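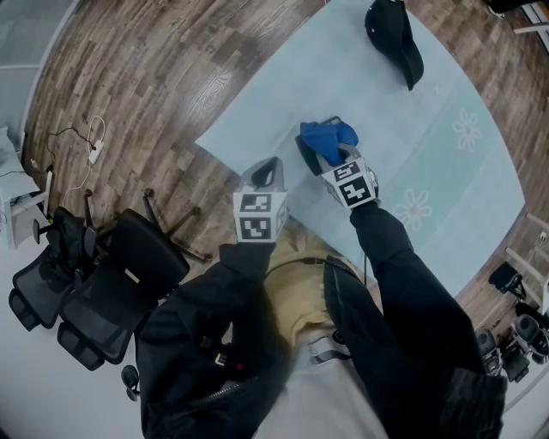

11 Jun 2019
Posted by Nosipho Mthembu

Fourth round on the rug question, and I think I'm finally getting somewhere with the cloths. Quick recap for Magdolna, who missed the February round and keeps asking me what on earth I'm doing down there: we want a spot-clean routine for the low-pile rugs in the reading corner that doesn't involve rolling them up and hauling them out to the yard every time somebody drops a biscuit. I went with the royal-blue cloth today, bunched up and pressed straight down on the pile, and I picked the pale blue rug with the white flowers for it, mostly out of stubbornness (it shows everything, and if I can get that one looking decent the darker ones will be a breeze!).

Setup was the same as last time. Arnwood cleaner, one capful in 400 ml of lukewarm water, cloth dunked and wrung out hard. I did the vacuuming first and did it properly, both directions, and then once more along the edge where the rug meets the floorboards and all the grit collects. I skipped that in round two and spent the whole session pushing sand back and forth, so never again.

Patch A was tea, patch B was tea with milk, patch C was the mystery gray smear that was there before any of us started. I gave the tea 3 minutes to sit and then blotted. Blotted, Magdolna! I know you rub. I watched you do the one by the door and that's why it has a fuzzy spot the size of a saucer.

What I got:

Patch A came up nicely. Two passes with the damp cloth, one with a dry one, and by lunch I had to go looking for where it had been.

Patch B took longer and I'm not totally happy with it. The tea went but the milk leaves the pile kind of stiff, and I had to go over it with plain water afterward to get the Arnwood out as well. Better, still a bit crunchy under the hand. I'll look again tomorrow when it's had a night to dry.

Patch C, no change at all. Maybe a little paler? I could be talking myself into that. My money is on something waxy, in which case water-based stuff is never going to touch it and I should get out the brown paper and the iron on the low setting. Want to try that on the offcut first, I'm not putting an iron anywhere near a white flower without a rehearsal.

About the cloth itself. Bunching it works so much better than folding it flat. With a flat fold you cover a lot of rug but the pressure goes everywhere and the wet spreads out into a ring, and then you've got a ring to deal with on top of the stain. Scrunched up you get a small lumpy pad, you press, lift, turn it to a clean bit, press again. It's slow and it's hard on the knees (the foam mat has wandered off again, if you have it please bring it back to the cupboard under the sink).

The other thing I was nervous about was dye. Strong blue cloth, pale rug, you can see where this could go. So before I started I pressed a damp corner of it onto a white napkin and leaned on it while I counted to 80, and the napkin stayed white. I'd still do the napkin test on every new cloth out of the pack. The red ones from the Vikow pack failed it back in February and are now strictly for the sink and the windowsills, please don't put them back in the rug box, I keep finding them there.

Floor side of things: lift the edge of the rug when you're finished and feel underneath. The boards were slightly damp under patch B, so I propped that side up on two paint-tin lids and left the window open. Dry by mid-afternoon. I should have wrung the cloth out more for that one, I was getting impatient.

Still to do:
- look at B again in the morning, dry, in daylight
- iron and brown paper on the offcut
- order more cloths, blue only
- ask Magdolna what she used on the one by the door, whatever it was it smelled like oranges

Last updated by Magdolna Virág: it was the Proltik spray, and I have the foam mat, sorry!

Recent entries
Red cloths and the napkin test
Getting sand out of floorboard gaps
Antal brush heads, which ones shed
Sofa cushion covers, second wash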